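Kapitel 4
Flächenmuster und Dekoroberflächen

Vorausgesetzt werden die Grundbegriffe der Farbmetrik (Kapitel 2) und die Kenntnis der gängigen Druckverfahren (Kapitel 3). Die Berechnungsbeispiele am Kapitelende beziehen sich durchgehend auf die Anlage Cemdale im Werk Edville, deren Kenndaten in Anhang B zusammengestellt sind.

4.1 Gegenstand und Abgrenzung

Als Flächenmuster wird eine Anordnung von Motiven bezeichnet, die sich in mindestens einer Richtung der Ebene periodisch wiederholt. Die kleinste Einheit, aus der sich das gesamte Muster durch Verschiebung erzeugen lässt, heißt Rapport. Rapporthöhe und Rapportbreite werden in Millimetern angegeben und sind vom Motivmaß zu unterscheiden: Ein Rapport kann ein einzelnes Motiv, mehrere gleichartige oder auch verschiedene Motive enthalten.

Nicht Gegenstand des Kapitels sind Unikatdekore und großformatige Wandbilder, bei denen keine Wiederholung vorliegt. Halbperiodische Dekore, insbesondere Holz- und Steinnachbildungen, werden in Abschnitt 4.6 behandelt. Bei ihnen ist ein Rapport technisch vorhanden, er soll vom Betrachter jedoch nicht erkannt werden.

Für die Beschreibung eines Rapports sind in der Praxis folgende Angaben erforderlich:

Rapporthöhe und Rapportbreite
Versatzart und Versatzmaß
Anzahl der Druckfarben und deren Reihenfolge
Bezugskante für den Zuschnitt

Fehlt die Angabe der Bezugskante, ist der Verschnitt nicht eindeutig zu berechnen.

4.2 Ansatzarten

Beim geraden Ansatz stehen gleiche Motive benachbarter Bahnen auf gleicher Höhe. Beim versetzten Ansatz ist die Folgebahn um ein festgelegtes Maß verschoben, in der Regel um die halbe Rapporthöhe. Ansatzfreie Dekore erlauben eine beliebige Lage der Bahnen zueinander; hierzu zählen Unis, feine Strukturen und manche Streifen.

Der Versatz innerhalb eines Rapports ist vom Versatz zwischen den Bahnen zu trennen. Ein Muster kann in sich versetzt aufgebaut sein, also Reihen enthalten, die gegeneinander verschoben sind, und dennoch gerade angesetzt werden. Verwechslungen beider Größen gehören zu den häufigsten Ursachen von Zuschnittfehlern.

Bei einer Walze mit 600 mm Umfang sind als Rapporthöhen nur der Umfang selbst und seine ganzzahligen Teiler zulässig. Im Digitaldruck entfällt diese Bindung. Dennoch wird häufig an den herkömmlichen Maßen festgehalten, damit Nachdrucke älterer Dekore mit vorhandener Ware kombiniert werden können.

Abb. 4.1: Streumotiv Apfel in zwei Farbstellungen. An der Rückwand sind rote und korallfarbene Äpfel versetzt gereiht; an der linken Wand erscheint das Motiv größer. 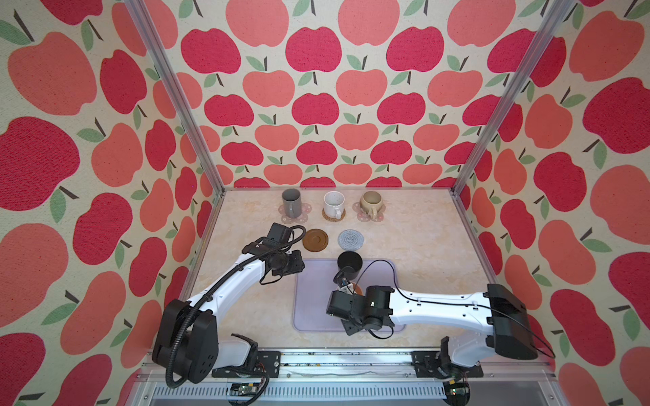

4.3 Motivmaßstab und Betrachtungsabstand

Die Wirkung eines Musters hängt vom Sehwinkel ab, unter dem das Einzelmotiv erscheint. Für Wandflächen in Wohnräumen wird ein Regelabstand von 3.000 mm angesetzt, für Tisch- und Arbeitsflächen ein Abstand von 400 mm. Bei kleinen Winkeln gilt näherungsweise, dass der Sehwinkel proportional zum Motivmaß und umgekehrt proportional zum Abstand ist. Ein Dekor, das von der Wand auf die Arbeitsfläche übertragen wird, muss demnach im Maßstab verkleinert werden, wenn der Eindruck erhalten bleiben soll.

Der Maßstab ist stets vor der Farbauswahl festzulegen. Kleine Motive mit hohem Helligkeitskontrast neigen bei zunehmendem Abstand zur additiven Mischung; die Fläche erscheint dann in einem mittleren Farbton, der im Entwurf nicht vorkommt. Zwei Töne derselben Farbfamilie sind in dieser Hinsicht unkritischer als Komplementärpaare. Zur Abschätzung des Mischtons wird das Verfahren nach Abschnitt 2.7 herangezogen, wobei die Flächenanteile von Motiv und Grund als Gewichte eingehen.

Auf geneigten oder stark verkürzt gesehenen Flächen ändert sich das scheinbare Seitenverhältnis des Motivs. Der Rapport selbst bleibt davon unberührt. Messungen am Muster sind daher immer an der planliegenden Bahn oder an einer entzerrten Aufnahme vorzunehmen.

4.4 Glanz und Struktur

Die Oberfläche eines Dekors wird durch Glanzgrad und Struktur beschrieben. Der Glanzgrad wird mit dem Reflektometer unter festgelegtem Einstrahlwinkel bestimmt. Für matte Oberflächen ist ein flacher Winkel zu wählen, für hochglänzende ein steiler, da andernfalls die Auflösung des Messgeräts nicht ausreicht.

Glänzende Oberflächen geben Lichtquellen gerichtet wieder. Im Bereich des Reflexes wird das Druckbild überstrahlt und ist weder visuell noch messtechnisch auswertbar. Bei der Abmusterung ist der Prüfling deshalb so zu drehen, dass der Reflex außerhalb des Messfelds liegt. Matte und strukturierte Oberflächen streuen das Licht, verlieren dabei aber an Farbtiefe. Der Unterschied zwischen matter und glänzender Ausführung desselben Drucks kann deutlich größer sein als die Toleranz zwischen zwei Druckchargen.

Träger mit einem Flächengewicht unter 100 g/m² lassen sich nur flach prägen. Für tiefere Strukturen sind mehrlagige Aufbauten erforderlich, deren Lagen getrennt zu bewerten sind. Bei durchscheinenden Deckschichten tritt ein weiterer Effekt hinzu: Der Ton der darunterliegenden Schicht geht in den Gesamteindruck ein, besonders an Kanten und in Bereichen geringer Materialdicke.

Abb. 4.2: Glänzende Fläche mit Marmormuster und Reflex am linken Rand, darauf ein Untersetzer in Form einer fünfblättrigen Kirschblüte; rechts ein Untersetzer aus Rattangeflecht. 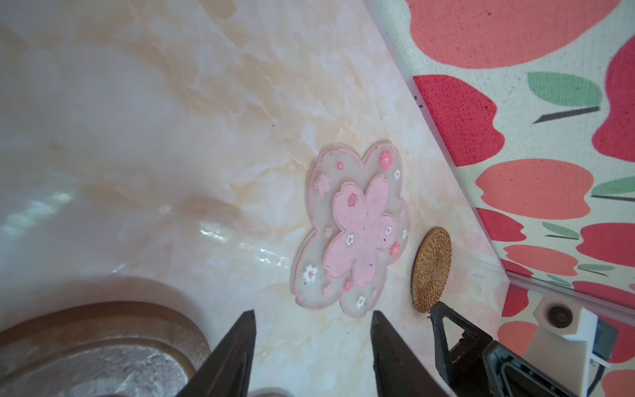
M. Zinchenko

4.5 Symmetrie des Einzelmotivs

Die Symmetrie des Motivs und die Symmetrie des Musters sind getrennt zu bestimmen. Ein Einzelmotiv kann jede beliebige Drehsymmetrie aufweisen, auch eine fünfzählige, wie sie bei stilisierten Blüten üblich ist. Für das periodische Muster als Ganzes kommen dagegen nur zwei-, drei-, vier- und sechszählige Drehungen in Betracht. Wird ein fünfzähliges Motiv in ein Gitter gesetzt, geht seine Drehsymmetrie für das Gesamtmuster verloren; eine Spiegelachse kann bei geeigneter Ausrichtung erhalten bleiben.

Für die Fertigung folgt daraus, dass Bahnen mit solchen Motiven nicht gestürzt verklebt werden dürfen, sofern alle Motive gleich ausgerichtet sind. Streumuster mit wechselnder Ausrichtung sind weniger empfindlich. Die Datenbank Nenisex führt hierzu rund 600 klassifizierte Rapporte, geordnet nach Gittertyp, Motivsymmetrie und zulässiger Kleberichtung. Die Kurzzeichen der Klassifikation sind in Tabelle 4.1 erläutert und werden in den folgenden Abschnitten ohne weitere Erklärung verwendet.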